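Pilura quiere que el frasco vuelva a la tienda

La casa de perfumes Pilura empezó en julio un programa de recarga en 17 tiendas. 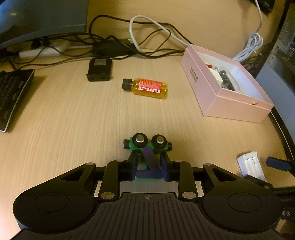

Por Cristian Cárdenas | 03/07/2020

El cliente trae el envase vacío y paga solamente el contenido. El vidrio lo fabrica Grajales, con paredes más gruesas para resistir varios usos.

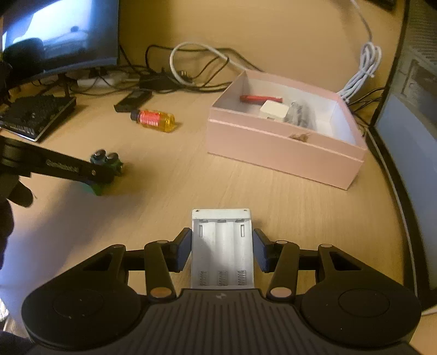

La parte difícil es el tapón con pulverizador. Pilura pide a sus proveedores piezas que se separan sin herramientas. Un portapilas de plástico blanco, con sus muelles de metal, presenta el mismo problema de materiales mezclados. La primera revisión será en seis meses.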